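Nestberg Gala Evening and Anniversary Program
Progress report to the Favura Fund
Report date: 5/30/21

1. Summary

Work on the anniversary evening is on schedule except for the red carpet area, where the layout has changed once and may change again. The guest list is closed. The host contract is signed, the main performers are confirmed, and the Briltora ballroom is held for us under the terms you approved in February. Spending is inside the approved budget. We are asking for one decision, given in section 6.

2. Guests and invitations

We sent 600 invitations. The seated dinner is full, and a waiting list is open for the reception only. Replies from the film and music side came in more slowly than replies from the diplomatic and business side, mostly through agents who wanted to know the seating before they would commit. We stopped giving out table positions by email after two agents compared notes.

So far 94 guests have asked to walk the red carpet and be photographed on arrival. The others will use the side entrance on the garden side and go straight to the reception. Both entrances open at the same time.

3. Dress and styling

The dress code on the invitation reads "formal or national dress." Several guests wrote to ask if this meant floor length. We have added a line to the event page saying that it does not.

Noguchi is lending evening wear and jewelry to the host and performers. The loan agreement covers 43 pieces. Each piece is checked out against a signature and checked back in before the wearer leaves the building. Final fittings are still open for two of the performers, who are traveling. The insurance certificate for the jewelry has been received and is filed with the contract.

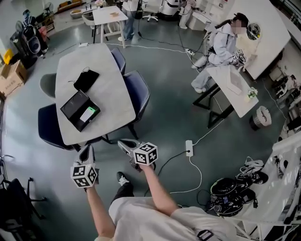 Marble-patterned table with open box and black case.

4. Program

The running order is now as follows: arrivals and photographs, reception, welcome from the host, dinner, the tribute film, two musical sets, the toast, and dancing. The tribute film was cut from nine minutes to six after the first screening. Rights are cleared for all of the archive footage and for all but one of the songs. If the last song is not cleared in time, the house band will play under that section.

The fashion segment that was in the original proposal has been dropped. It needed a raised walkway, and the fire officer would not approve one between the tables and the north doors. The money set aside for it has not been moved to another line.

5. Press and photography

Press passes are limited to 4 outlets inside the ballroom. Other outlets can work from the carpet until the doors close. We have agreed with the performers' agents that no interviews will take place during dinner. Official photographs will be released the next morning, and guests who asked to stay out of the published set are marked on the door list.

The carpet was first planned for the front steps. Briltora has since told us that the hotel needs that entrance for its own guests, so the carpet now runs along the covered drive. Lighting there is weaker and we have a quote for two more stands.

6. Decision requested

We ask the Fund to let us move part of the unused fashion segment money to lighting on the covered drive. The quote is attached as Annex B. The lighting supplier will hold the price for two weeks.

7. Next steps

Seating plan to the hotel kitchen with dietary notes. Remaining fittings. Sound check with both musical acts. Second walk-through of the arrival route with hotel security.

The next report will include the final accounts for printing and postage.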